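Célula 3 – garra paralela, simulação e bancada
Apontamentos da aula prática (versão de junho, ainda falta a parte do PLC)

Material: célula Janska, garra Cotent de dois dedos, simulador Jernance. Quem ainda não tem conta no Jernance pede no laboratório, eu não consigo criar.

1. Antes de mexer

Paragem de emergência testada. Ar/energia da garra em OFF. Chave do modo em manual, chave no bolso de quem está a trabalhar e não na porta.
Ver o caderno da célula: última entrada às 1582 h de serviço, lubrificação dos fusos. Próxima revisão às 2275 h.

2. Dedos

Tirar os 4 parafusos, limpar as faces internas com pano seco. Nada de solvente nas borrachas!! No semestre passado perdemos um par assim.
Remontar sem apertar, fechar a garra a baixa força, deixar os dedos encostarem um ao outro, só depois apertar em cruz.
Folga lateral: abanar com a mão. Se mexe, voltar atrás. Não compensar por software.

3. Zero da garra

Fechar em vazio, gravar a posição como zero. Abrir tudo, gravar o máximo. Repetir 3 vezes, os valores têm de bater certo.
Se não baterem: quase sempre é sujidade na guia. Depois o cabo do encoder. Só no fim a placa Solanki (troca-se inteira, não se abre).

4. TCP

Ponto da ferramenta a meio dos dedos, na altura da ponta. Quem mudou de dedos muda de TCP, todos os grupos se esquecem disto.
Introduzir o mesmo valor no simulador. Mesmo, copiado, sem arredondar.

5. Ensaio no Jernance

Objeto de teste: relógio com bracelete. Escolhido por ser chato: caixa grossa de um lado, argola aberta do outro, o peso não fica onde se espera.
Sequência: aproximar por cima, descer, fechar, subir, esperar, pousar.
Na paragem em altura ver três coisas:
- onde ficou a caixa em relação aos dedos
- se a bracelete assenta em cima de algum dedo
- inclinação do conjunto
Atenção à sombra, ajuda a perceber que o objeto está mesmo levantado da mesa. Com a câmara muito inclinada engana bastante.

Na captura a caixa vai junto ao dedo direito e a argola passa por cima da ponta do esquerdo. Relógio torto, portanto. Para o relatório: dizer se aceitavam esta pega na célula real e o que mudavam primeiro, a orientação do punho ou o ponto de aproximaçao.
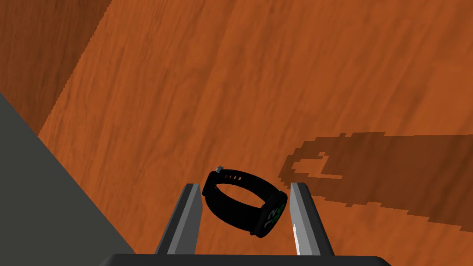 6. Passar para a célula real

Velocidade reduzida, um aluno na consola e outro a ver, mão perto da emergência.
Primeira volta sem objeto. Segunda com o bloco de espuma. O relógio só depois de eu ver.
Anotar no caderno: horas de serviço, zero, TCP, quem fez. Letra legível por favor.

Entrega: uma página por grupo, com a captura do vosso ensaio e os valores do ponto 3.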